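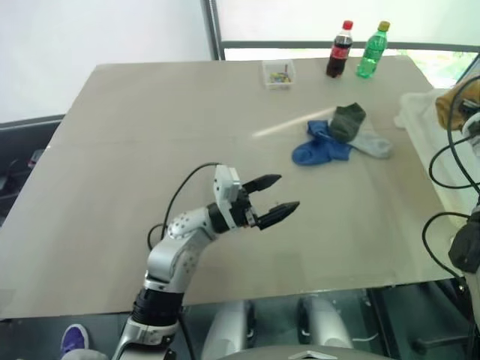 4.3 Preparing a new ladle lining for first use

A freshly rammed or cast ladle lining holds free water and chemically bound water, and both must be driven out before the ladle takes metal. The Munon transfer ladle is supplied with the shell and trunnions finished and the lining either unfired or left out, depending on the order. Check the delivery note before starting. If any thermocouple is fitted to the shell, lead its cable the way the thin black one runs in the photo, up from the housing in a loose arc and back down along the side, so that it does not stretch when the ladle tilts. A cable pulled straight between two clamps will break at the first full pour.

4.3.1 Before heating

1. Lock the tilting gear in the upright position and fit the safety pin.
2. Clear the vent holes in the shell with a steel rod. All holes must be open through to the backing layer.
3. Inspect the lining under a hand lamp. Hairline cracks from drying are acceptable. A crack that takes the tip of a feeler gauge along its full length must be cut out and patched with the same grade of mix.
4. Check the lip. The working lining must sit flush with the lip plate or slightly proud of it, never below.
5. Let the lining stand in still, frost-free air for 36 hours after the last patch. Do not use fans or space heaters during this time.

Note: Patching mix from another supplier may set well and still part from the lining when heated. If the grade is unknown, ask for the mix sheet. For Cimer mixes the grade is stamped on the bag seam.

4.3.2 Drying and preheating

The burner lid must rest on its spacers so that exhaust gas can leave evenly all around the rim. Place the control thermocouple against the hot face, one hand's width above the bottom. Readings from the flame or from the lid are of no use for this procedure.

1. Light the burner on the low setting and bring the hot face to 100 °C.
2. Hold until no more steam comes from the vent holes. Test with a cold steel plate held at a vent. If the plate fogs, continue to hold.
3. Raise the hot face slowly to 300 °C. Keep the flame soft and away from the lip.
4. Hold for 4 hours.
5. Repeat the plate test. If the plate stays clear, continue to the preheating temperature given on the lining data sheet.
6. Hold at preheating temperature until the shell temperature is steady, then pour without delay.

Caution: Do not skip the first hold. Steam trapped behind the hot face can burst the lining and throw pieces out of the ladle. Keep all persons away from the open side while the burner is on.

Caution: Never charge metal into a ladle that has cooled after drying and stood overnight. Repeat steps 1 to 5 first.

If the burner goes out during a hold, note the hot face temperature before relighting. When it has dropped by less than a third, relight and start the hold again from zero. When it has dropped further, return to step 1.

4.3.3 First pour

Fill the ladle to half its rated load for the first pour and empty it completely. Scrape the slag line while it is still soft. Inspect the lip, the bottom joint, and the area struck by the metal stream. The stream area wears first and may be faced with Dutier impact tile, ordered separately.

A dull red patch on the shell at any time means the lining has failed at that point. Empty the ladle into the nearest dry mold or emergency pit and take it out of service.

4.3.4 Records

Enter the following on the lining card kept with the ladle:

Lining grade and batch
Start and end of each hold
Result of both plate tests
Shell temperature at first pour
Name of the person who released the ladle

Section 4.3 revised July 27, 2024. Changes: plate test added before preheating; wording of the overnight caution. Checked by Drahomíra Oravec, released by Norbert Kollár.

For relining of the Koubek bottom-pour type, see section 4.5. The stopper rod on that type must be dried separately.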